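Library Extends Evening Hours and Revises Loan Periods

Beginning in October, the Gonum Public Library will remain open until 9 p.m. on four evenings each week. The change follows a survey of cardholders conducted last spring, to which 222 households replied. Evening access was the most frequent request, ahead of additional parking and a larger collection of large-print titles.

The extended schedule applies to the main building on Hrytsenko Street. The Druvden branch will keep its present hours until the heating work there is finished. Patrons of the branch may return items at either location, and holds may be transferred at no charge by calling the circulation desk before noon.

Loan periods have also been revised. Books and audiobooks will circulate for 21 days with two renewals, except where another patron has placed a hold. Films will circulate for seven days. Fines on children's materials were ended last year and will not return. Charges for lost items will continue to be based on the original purchase price, and replacement copies will be accepted if they are of the same edition and in good condition. 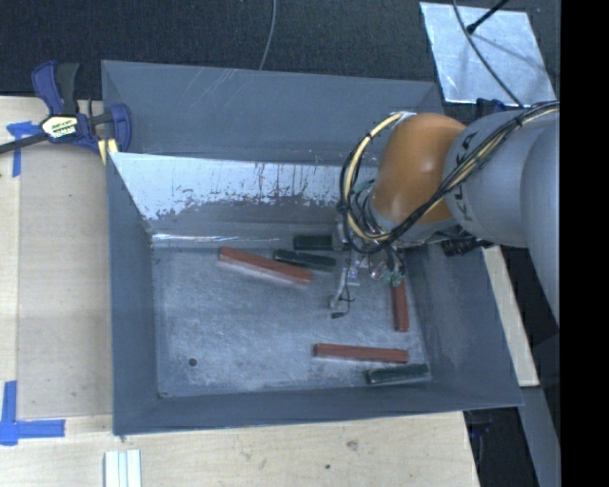

Red and green blocks in an open gray bin.

The Hirnska Reading Room, on the second floor, will reopen at the same time as the new schedule takes effect. It has been closed for the recataloging of the local history collection, which now stands at 2,016 titles. The work was directed by Ragnheiður Overgaard, head of collections, and included the transfer of 114 bound volumes of town records from the county archive. These volumes do not circulate. They may be consulted in the Reading Room on request, and staff will bring up no more than 3 at one time.

Study rooms may be reserved up to two weeks in advance. Reservations are held for 15 minutes past the starting time and are then released to the next party. Groups that meet monthly should submit a new request each season, including those whose rooms were confirmed under the former schedule.

Questions about the evening schedule may be directed to Caroline Nzioka, deputy director, at the main building. Printed copies of the revised borrowing rules are available at both circulation desks.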